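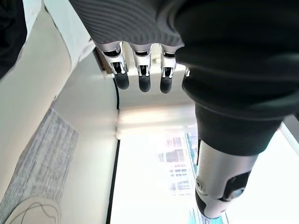

Wrist cam view, looking up at the hand. Thumb on the right, fingers hanging down at the back.

Print this thread | E-mail this thread

Teleop glove or moving the hand yourself – which do you use for demos?

ribbed_palm
OK so I've been teaching our hand to pick up small stuff for a few weeks and I'm going back and forth on this. With the glove I got 141 demos in before my wrist gave up, and the thumb is wrong in a lot of them. My own thumb comes across way earlier than I think it does, and the robot copies that faithfully, bless it. When I push the fingers into place by hand the grasps look much nicer, but my sleeve ends up in every recording. What's everybody else doing?

Oosthuizen
Glove, every time. Hand guiding is fine for an arm, but you can't steer a thumb and three or four fingers at once with two hands. You end up teaching it a pinch, then another pinch, then a slightly sadder pinch. Fix your thumb calibration and redo the bad ones.

tidumis_fan
Disagree with Oosthuizen! I started on the Tidumis glove and went back to guiding by hand for anything smaller than an egg. The glove gives me no feel at all, so I squeeze like I'm opening a jar. When I'm holding the real finger I can tell when the pad is touching.

Oosthuizen
You can tell. The policy can't, unless you're logging contact. Are you?

tidumis_fan
...some of the time. Fair.

looseknuckle
Can I ask about the camera instead? In that picture the thumb takes up most of the right side and you've got a huge bright window in the lower middle. If your objects sit anywhere near the thumb you're going to lose them exactly when you need them. I'd sort that out before arguing about gloves.

ribbed_palm
Yeah, the thumb is a hog. I do have a second view from the side, so I was hoping that would cover it. The window I can put a blind on. Would you throw out the demos I have?

looseknuckle
Nope, keep them. Train once with, once without, and see. I had a set of 725 with terrible light and it still helped on the reach part. It was useless for the last inch or so.

Clarkik
I do both – glove for the reach, then I pause, set the fingers by hand, and carry on recording from there. It's slow. I manage 4 good ones before I need coffee. But the thumb goes where I want it. You do have to trim the pause out afterward or the robot learns to stop and wait for you (ask me how I know).

Oosthuizen
That's twice the work for a calibration problem.

Clarkik
Maybe so! It's my Saturday job, I don't mind slow.

ribbed_palm
Going to recalibrate the thumb first, then try Clarkik's pause thing on the small parts only. Will post the success rates when I have them, good or bad.

Related threads
Arkadis glove drops out mid-demo
How long should you pause between demos?
Trimming dead time from recordings
Best blinds for a bright lab
Thumb calibration, the long version (3,308 views)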